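Section 4. Fitting a Sheet Mask to the Practice Form

This section covers unfolding and placing a single-use sheet mask on the Drutell practice form. Read Section 3 (Preparing the Table) first. The form is supplied bare, with no printed features, and can be used on any flat surface that does not slide.

4.1 Before you start

Clear a working area at least 60 cm wide. Lay out the form, one mask, and a few tissues. Wipe the form with a soft cloth. Do not use alcohol wipes on it -- they dull the finish.

CAUTION: Masks supplied in Jivmont refill packs contain fragrance. Keep the liquid away from eyes and from unsealed wood.

4.2 Unfolding the mask

1. Open the pouch along the notch and slide the mask out by its folded edge.
2. Find the eye holes. They mark the top half.
3. Take one upper corner in each hand, between thumb and fingers.
4. Lift until the lower part hangs free. Do not shake it.
5. Let the creases drop out for 25 seconds. Folds that remain in the chin area can be opened later, on the form.
6. If the top edge sags between the corners, move your hands apart slowly until it straightens. Stop if the sheet begins to stretch around the eye holes.
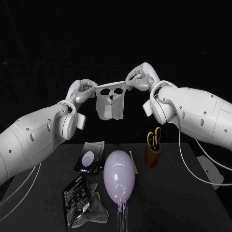 Aksoy writes that step 5 is too short for thicker cotton sheets and that 60 seconds works better, with the corners held level the whole time. The longer time may be used for any mask marked "heavy" on the pouch.

4.3 Placing the mask

1. Bring the top edge over the form and set it down one third of the way from the top.
2. Lower the rest of the sheet without pulling.
3. Smooth from the nose slit outward, then down.
4. Press out trapped air with the flat of the fingers. Fingernails tear the sheet at the slits.

NOTE: A mask placed crooked can be lifted and set down again once. After that the edges curl and it should be discarded.

4.4 Using tissues

Use tissue to take up liquid that runs below the mask. Thin single-ply tissue is preferred. Corneck bulk tissue (100 sheets per box) fits the tray described in Section 2; the 500-sheet box does not.

1. Take one tissue and crumple it lightly.
2. Hold it at both sides with the fingertips.
3. Touch it to the liquid and lift straight up. Do not rub.
4. Replace the tissue when it no longer absorbs.

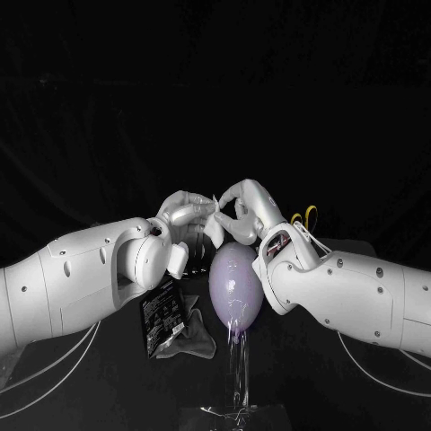

Fig. 4-2. Crumpled tissue held at both sides with the fingertips.

4.5 Wrapping used material

Used masks and tissues go out in a thin plastic wrap or bag, never loose in the bin. Any color will do. For practice sessions, fill the wrap with clean folded paper instead.

1. Place the folded material in the middle of the plastic.
2. Draw the plastic up on all sides and gather it to a point.
3. Lay the bundle on the table and steady it from the left and right.
4. Press lightly to let air out through the gathered end. If the plastic splits, wrap the bundle a second time.
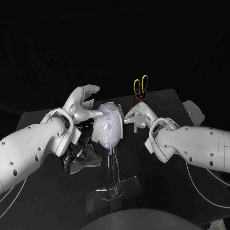 Fig. 4-3. Lavender plastic bundle with white folded material inside; the gathered point is at the bottom.

CAUTION: Do not store wrapped bundles next to unopened pouches. Keep all plastic wrap away from small children.

For cleaning the form after use, go to Section 5.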